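Running a two-arm tabletop demonstration at an open day
Drunham Automation Lab, setup notes. Last revised March 15, 2024.

These notes cover the table demonstration shown to visiting groups. They assume both arms are mounted, networked and already calibrated to the tabletop.

Before the doors open

1. Power the controllers and wait for the base rings to turn green. On our units a green ring means ready, no fault.
2. Hang the black curtain behind the work surface. Vision drops out when visitors in bright jackets move behind the table.
3. Load the Mostley task file and set the joint speed limit to 403. The default of 600 is for unattended runs and is too fast with people at the barrier.
4. Jog each arm through its range once. Watch the cables – a loop that is fine at home position can catch at full reach.
5. Keep power supplies and adapters on the side table, off the work surface.

Placing the objects

Use everyday items with plain shapes. A mug in a shallow tray works well, with the handle clear of the rim so the fingers can close on either the handle or the body. A taller object near the tray gives the planner something to avoid and makes the path easier for visitors to follow. Leave the front of the table clear as the set-down area.

Running the sequence

Announce each move before starting it. Bring the gripper arm over the tray with the fingers open and pause there. This is the best point for questions, and the operator should keep one hand on the stop button throughout. Resume only when the group is behind the line.

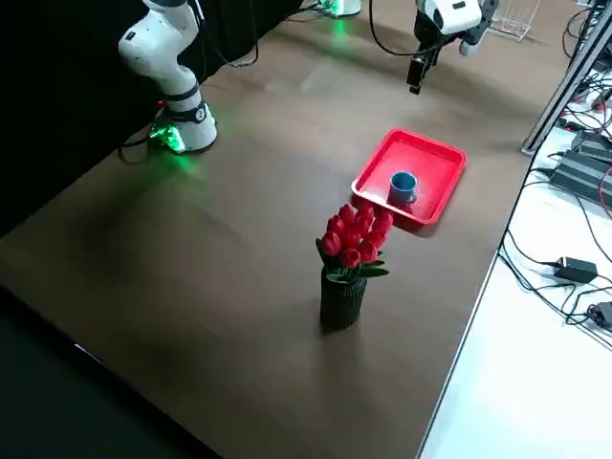
Kuusisto wrote in after the last open day that the pause over the tray should be longer, as people at the back could not tell which object the arm was going for until it had started down. The hold in the task file is now 2 seconds longer. Groups in April will get the new version.

Shutting down

Open the gripper, send both arms home, then cut power at the controllers. Log any stops in the Drustik sheet, with the step number and the name of the operator on duty.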